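Stop Telling Me It's the First of Five

June 23, 2018

I finished The Salt Register last night, all 104 chapters of it, and I would like to know who decided that a novel no longer needs an ending.

The book is the first in a young adult fantasy series from Plusitz. It runs long, it has a map, and it has a heroine who can hear what drowned people were thinking when they died. That is a good idea for a book. For most of its length it is a good book. Then, with around 30 pages to go, the author stops answering questions and starts asking new ones. The brother turns up alive. The harbor master has a second name. The last line is somebody knocking on a door. The next volume is due a year from June.

I don't object to series. I grew up on them, and I still own most of the ones I grew up on. What I object to is paying full price for the front part of a story that is sold to me as a story. The cover says "a novel." It doesn't say "part one." The only mention of a sequel is in the author bio on the back flap, in the same small type as the name of her dog.

Older series handled this better, and I don't think that's nostalgia. Take the Hikunden books, which I reread this spring. There are six of them, and there is a war going on behind all six, but each one has its own job to do. In the first, a girl has to get her grandfather's boat across the lake before the ice comes in. She does. The war is still there when you close the book, and you want to know more about it, but the boat is across the lake. You could stop there and feel you had read something. Plenty of kids did, if their library only had the one.

That matters more than publishers seem to think. The branch library near me has 68 young adult series on its shelves. I went through them with the printed list one afternoon, and I was sorry I had started. A lot of them are missing a volume in the middle, and several were never finished at all. The publisher dropped them after book two when sales fell. Somewhere there are readers who have been hanging off the same cliff since middle school.

Darlene Tremblay, who ran the children's section at that branch for years, disagrees with me. She told me that a cliffhanger is what gets a reluctant reader to pick up a second book, and that a boy who comes to the desk angry about an ending is a boy who read to the end. I take the point. She has seen more of those boys than I have. But she also admitted that she used to keep a list of unfinished series behind the desk so she could steer kids away from them, and I think that list is on my side of the argument.

The other defense I hear is that big stories need room. Some do. Jullberg is 1,938 pages across three volumes, and I wouldn't cut much. But the first volume ends with the trial, and the trial has a verdict. It costs the author nothing in the later books. If anything it helps, as you go into volume two knowing she will pay what she owes. I can't say that about The Salt Register. I have no idea whether its author knows who is knocking on the door – and the way the last few chapters are written, I suspect she doesn't.

What I'd like is simple enough. Put the number on the spine. Say on the front cover how many books are planned. And give each one a problem that gets solved between its own covers, even a small one. The MacPherson mysteries for younger readers have done this for years, and kids who start with the fourth book do fine.

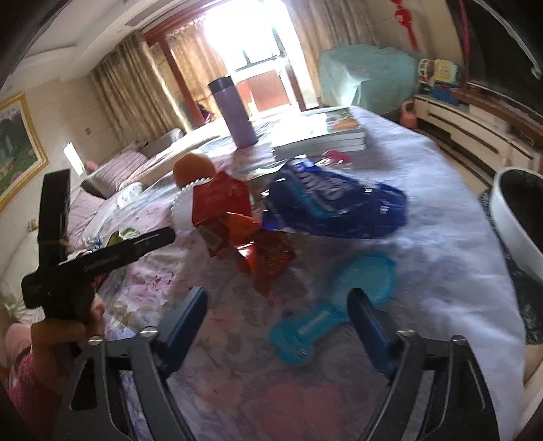

I will probably read the sequel anyway. I'll get it from the library this time, and I'll wait until the third one is on the shelf next to it.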